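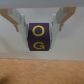
Robots are very good at doing what you said. That is the trouble with them.

At Akotent, our robot club for kids aged 7 to 10, every team starts with a cube. You write "pick up the cube". The arm would like to know where, how high and how hard to squeeze. So you write it all again.
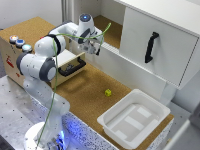

One yellow cube, one arm, plenty to argue about.

A robot's hand is called a gripper. Ours has two fingers and no thumb, so don't ask it to do up your shoes. Drawers and doors are harder than cubes, as handles only like being pulled one way.

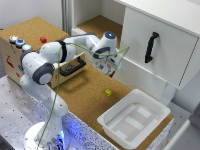 The arm near the white cabinet.

Teams get three tries each. The Fleludbridge meet is in March. Bring a pencil and a snack.

Akotent Robot Club, Fleludbridge | Contact us | Back to top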